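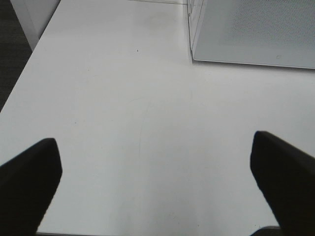
Griltgate Forum > Teaching by Demonstration > How many microwave demos before you train?

yasaman_azimi wrote:
Hi all, and sorry in advance, I do tend to go on. We're collecting teleoperated episodes for the appliance set, and I have 512 saved so far. My plan was to stop at 600, train the Pasero policy overnight and see where it falls down. The task is only "press the round door button," so it felt like plenty to me, but my labmate wants a lot more before we spend any time on training. What would you folks do? 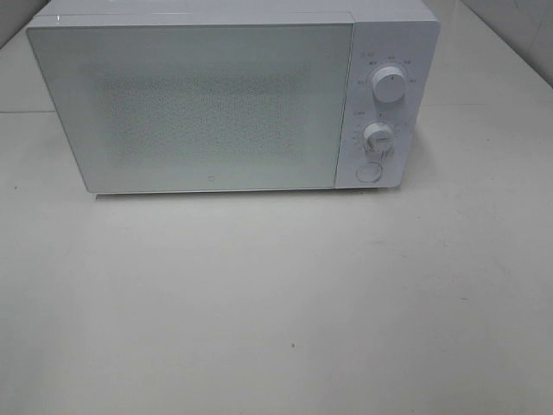

Side view of the table. The door button is the round one under the two knobs.

mulcahy_fan wrote:
Welcome! I'd keep going, I'm afraid. We trained at 600 on a drawer task and spent two weeks chasing problems that went away once we had 1803. A white button on a white panel on a pale table is a hard thing to find from the wrist, bless it, and I'd want lots of different starting poses.

Sibusiso Zulu wrote:
I have to disagree with my friend above (hello again!). Train now, at 512, even if it's bad. You'll learn which approaches are missing, and then you can record 200 that matter. Our big Flostlow set was nearly all the same reach over and over, and the size of it fooled us for months. Do you move the microwave between episodes, Yasaman?

yasaman_azimi wrote:
A little! I slide it and turn it a few degrees, but I've been putting it back near the same spot, now that you make me think about it. The knobs stay wherever they were left.

mulcahy_fan wrote:
Oh, then I'd turn the knobs too. And keep your failed presses in a separate folder, please don't delete them. I still say more data, Sibusiso, but I'll grant you the variety comes first.

Sibusiso Zulu wrote:
I'll take that. Post the curves when you have them!

Comments (2)

petra_k: Same question for our dishwasher set, so thank you for this.

dunmore: Does anyone trim the idle seconds at the start of each episode? Ours learned to sit and wait.

Last updated: August 2021
Contact the moderators | Copyright Griltgate Forum | Back to top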